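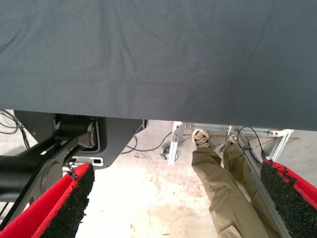

Down among the cables at Kotcombe: red fingers, black grip pads, and dark cloth across the top half of the wrist view.

The blinds in Kotcombe's long room have been down since breakfast and Hye-jin Won is arguing with a laptop. Six clips on the screen, all of them bad. A sleeve. A table edge. The inside of a cardboard box, very close. In one there is only brown, then a flash of light, then brown again.

"Those used to go in the bin," she says. "All of them. We had a script for it."

The script is gone now. What replaced it is a method her group calls Clirness, a word that started life as a spelling mistake in a file name and stuck. It is a way of teaching a robot arm from recordings most labs would throw out, and since May it has been giving Won results she didn't expect and, for a while, didn't believe.

The idea first. Robots like the ones at Kotcombe learn by copying. A person moves the gripper through a job, the wrist camera records, and later a program tries to work out what the gripper should do next from what the camera sees. Pull the cloth off the table. Find the plug behind the bench leg. Put the mug back. Do it enough times and the thing gets decent at it.

Trouble is, a wrist camera sits right where the work is. Reach under a hanging cover and half your picture is cover. Reach past a rail and there's a rail in your face. The usual answer is to clean up. Score each recording, drop the ones where too much of the view is blocked, train on the rest. Tidy data, tidy robot.

Won did it that way for two years. The robot was very good on an open table. Under the table it was hopeless.

"It would get the cloth in its view and just stop," she says. "Or go backwards. It had never seen cloth that close becuase we had deleted all the cloth."

She laughs at this, a bit. Then goes back to the laptop.

What Clirness does is keep everything and ask a different question of each moment. The old script wanted to know how much of the view was blocked. The new one wants to know which part is still useful, and how useful, right now. A view can be half grey fabric and still have all you need in the other half — the two fingers, the gap between them, the edge of the thing you're after. So the method marks the picture up in patches, gives every patch a weight, and lets the weights move as the arm moves. Fabric at the top gets turned down. The strip beneath gets turned up.

And the fabric isn't switched off altogether. That took months to get right. Early versions treated anything flat and close as rubbish and ignored it, and the arm drove straight into it. Cloth mostly forgives that. Steel doesn't. Now a blocked patch keeps a small voice. It can't tell the arm where to go, but it can tell it something is near.

The numbers, then. The group had 964 recordings from Kotcombe, gathered over one long winter. The old script passed 507 of them. The other 457 were the bin. Trained on the clean ones alone, the arm managed 17 per cent of what Won calls the low jobs, anything under a cover or behind a frame. Trained on the lot with Clirness running, 57 per cent.

Which is still a failing grade in most schools, and she says so before I can. "It drops things. It misses the plug. But it goes in. Before, it didn't go in."

There was a third test and it's the one she likes best. Same arm, all the recordings, no Clirness. Just pour everything in and hope. It did worse than the clean set. So the extra recordings on their own don't explain it. Something in the weighting is pulling them into shape.

Is it though? I asked at the Khurana lab, where they work on the same problem from the other side, with cameras fixed to walls and ceilings. The reply was polite and quick. One building, one arm, one winter. A group that knows its own floor very well. They'd like to see it run somewhere it has never been, with covers it has never met, and they would like to see a second camera in the comparision too. If a cheap camera on a shelf solves the low jobs, why sweat over the wrist?

Won's answer to the shelf is short. Put a camera on a shelf and look under a bench with it. Go on.

Her answer to the other part is longer and less sure. She agrees about the one building. The weights were tuned here, by people who had stared at this concrete for a very long time, and some of that will have leaked in. How much, she can't say. There was a week in spring when the arm did brilliantly near one particular corner and badly everywhere else, and it took them the whole week to find out that the light there was different. They had been marking its homework with the answers showing.

So they rebuilt the tests. Covers swapped between runs. Lights up, lights down. Frames turned to face the other way. The 57 comes from after all that. The number before was higher, and she won't tell me what it was.

Rovholm is where it goes next. It's a repair firm that looks after warehouse machinery, and most of its day is spent reaching into places you can't see into — behind panels, beneath housings, along cable runs. Its engineers are keen on an arm that could fetch a dropped bolt. They are less keen on waiting. The plan is for one arm, one bay, and a new set of recordings made by people who have never met Won and don't know which clips she'd like.

That last bit matters to her. Her own team has got too careful, she reckons. After years of the script they learned to keep the view open without thinking, arm held out, wrist tipped back, a posture you'd never use if you just wanted the bolt. She noticed herself doing it at home, looking for a shoe under the bed.

Strangers won't do that. They'll shove the gripper in and get a faceful of whatever's there. Good, she says. More of that.

On the laptop the brown clip is playing again. She slows it down. Brown, brown, the flash. At the very bottom of the picture, for a blink, the tips of the fingers and a bit of gap between them. The weights go up along that strip, a thin bright line on her screen, and die off again when it goes dark.

"There," she says, and plays it again.

The Rovholm recordings start next month, if the arm arrives.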